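Looking after your cabin bag between flights

Airlines are stricter on cabin bags than they used to be, and a bag with a bent handle or a bulging side is more likely to be pulled aside at the gate. Most of the usual faults can be fixed at home on a bench or the kitchen table.
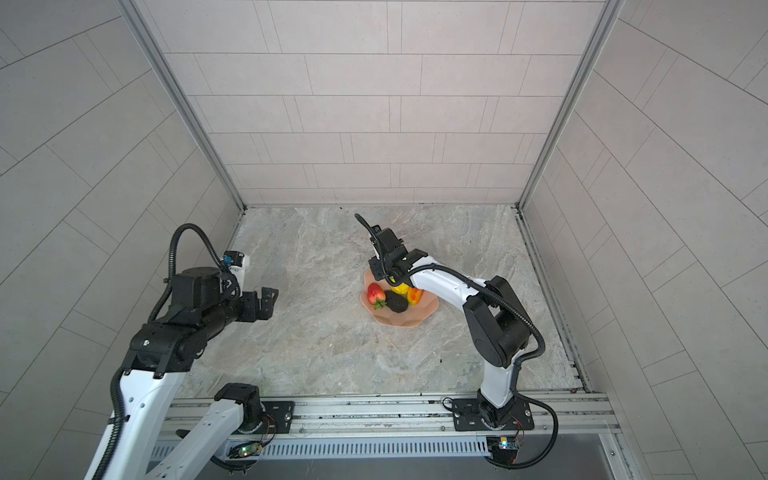 Empty it properly

Open every pocket, including the one behind the lining zip. Turn the bag upside down over an old sheet and shake it. Coins, hairpins and sand end up in the corners and work their way into the zip. Use the crevice tool on the vacuum along the seams.

Take off old baggage tags and the small barcode stickers that check-in staff put on the side. Leftover stickers can be read by the sorting system at the next airport and send the bag the wrong way. Warm them with a hair dryer on low and peel slowly. Eucalyptus oil on a rag takes off the gum, but try it first on the underside, where a mark won't matter.

Wheels

Hair and carpet fibre wrap around the axles. Cut through it with a seam ripper or small scissors and pull it out with tweezers. A drop of dry silicone on each axle is enough. Don't use cooking oil or thick grease. Both pick up grit.

If a wheel has a flat spot, replace it. Measure the diameter and the width before you order. Many cabin bags use 50 mm wheels, and a pair from the Vonby range will go on most of them with a 6 mm bolt. The rivet holding the old wheel has to be cut with a junior hacksaw — tape the shell on both sides of the cut so the blade doesn't mark it. Wear glasses for this job.

Do the wheels in pairs. One new wheel next to a worn one makes the bag pull to the side.

Handles

A telescopic handle that sticks is usually dirty. Pull it right out, wipe both tubes with a damp cloth, dry them and work the handle up and down a dozen times. If it still catches, unzip the lining and look for a loose screw at the bottom bracket. Tighten by hand only. The plastic around these screws strips easily.

If one tube is bent, you may be able to straighten it over a length of dowel, but a kinked tube needs replacing. For the Arkside hard-shell bags the replacement handle is part 2457. Check the number moulded on the inside bracket before paying for one, as the older handles are a bit shorter.

Zips

Brush the teeth with an old toothbrush, then run a plain candle along both sides. Close and open the zip a few times and wipe off the crumbs of wax.

When the teeth come apart behind the slider, the slider has spread. Squeeze each side of it gently with pliers, a little at a time, testing as you go. Too much and it will jam or crack.

Cleaning the shell and lining

Mix a teaspoon of dish soap in 300 mL of warm water. Use a soft cloth on hard shells and a nail brush on fabric. Wipe again with clean water and leave the bag open in the shade until it's dry all the way through. Full sun fades nylon and can make cheap plastic brittle.

For a musty lining, sprinkle bicarb soda, leave it overnight and vacuum it out. Myung sells a scented sachet for luggage, but a bar of soap in a sock does the same job.

Scuffs on polycarbonate sometimes come off with a white eraser. Deep scratches don't, and sanding makes them worse on a gloss finish.

Measure and weigh it at home

Measure the bag packed, with the wheels and the handle housing included. The size printed on the shop tag often leaves these out. Front pockets are the usual trouble, so measure again with them full.

To weigh it, stand on the bathroom scales with the bag and then without it, and take one number from the other. The Pornlow hook scale is handy too, although its battery cover falls off and ours is held on with tape.

Storing it

Keep the bag upright somewhere dry, with the zip left open a few centimetres. A garage is fine in July but gets too hot over summer for glued linings. Small bags can be kept inside larger ones. Soft bags hold their shape better with a spare pillow inside.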